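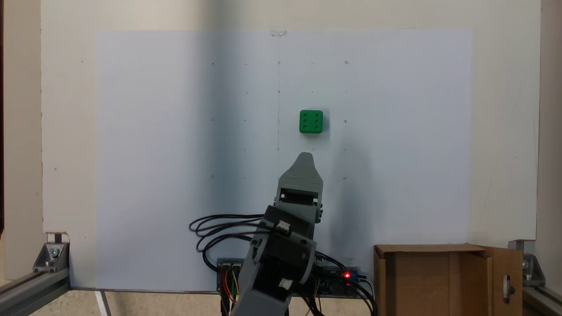 You'll never get four grandparents into that gym, my sister told me, and now I'm worried she's right! My son graduates from Ellico High this year, and each senior gets 2 tickets if it rains and the ceremony moves inside. His grandparents are driving in from Toledo and I'd hate to have them sit in the car. Has anyone been through the rain plan before? Is there a waiting list, or do people just swap?

Posted by Wiremu Lowther 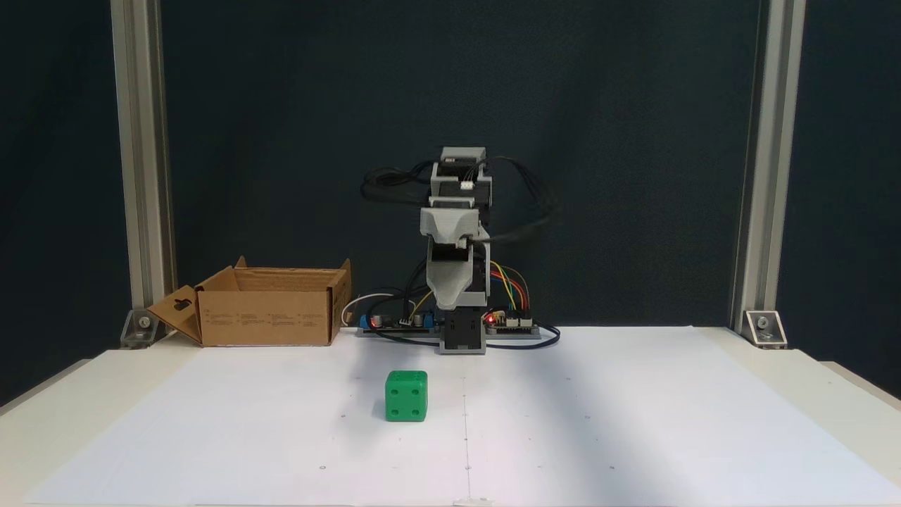
Replies

Pratau_mom
Congratulations to your boy! We had the rain plan when my oldest finished, and there was a list at the front office – go in person, early, and be nice to everyone. The gym holds 300 on the bleachers, but they put the ceremony up on the big screen in the cafeteria too, and our bunch had a lovely time in there.
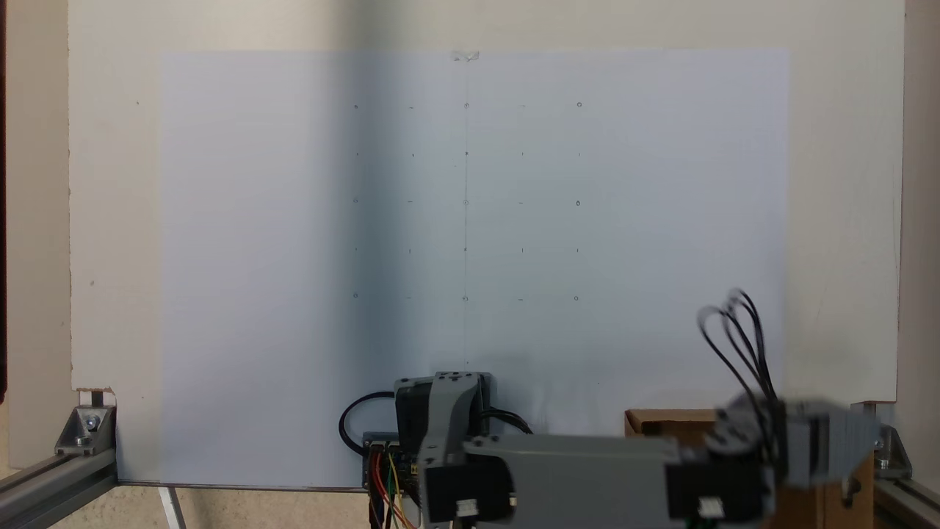 Penciled grid on taped-up paper

My mother still talks about the cookies.

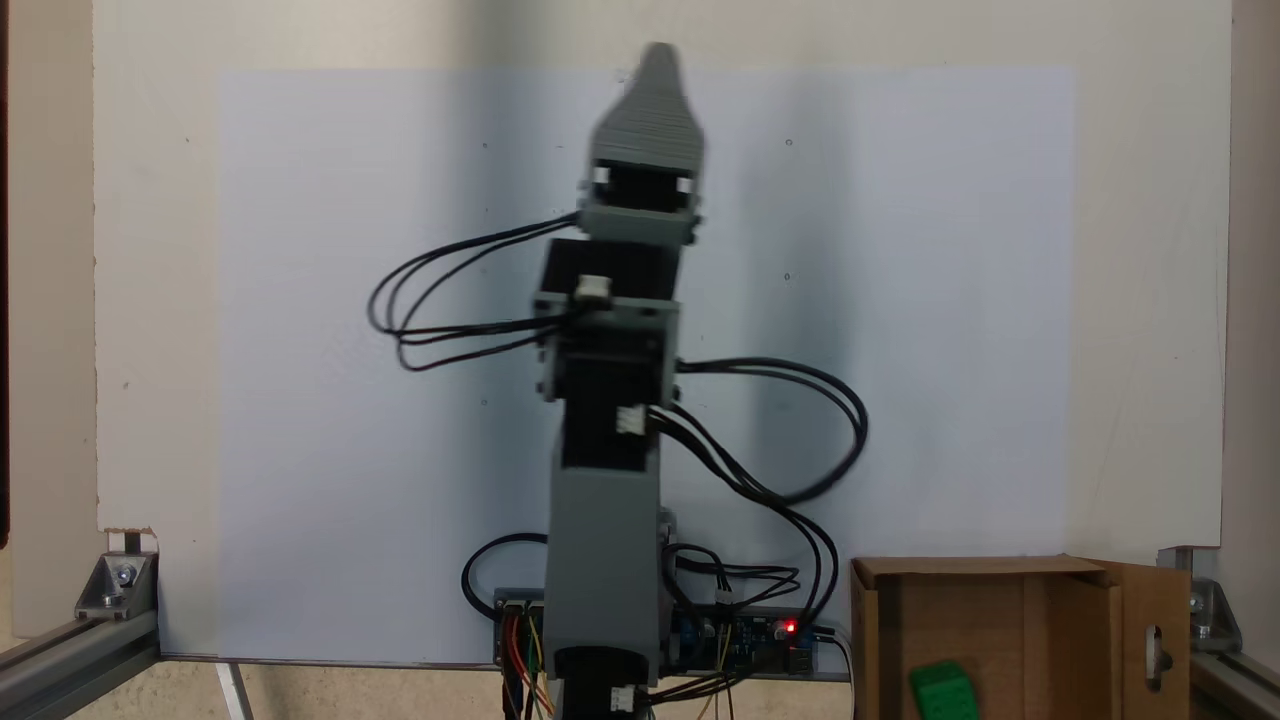
She also liked having a real chair with a back, so do ask her generation before you decide for them.

fulel9
just swap, kids post extras in the senior group chat the night before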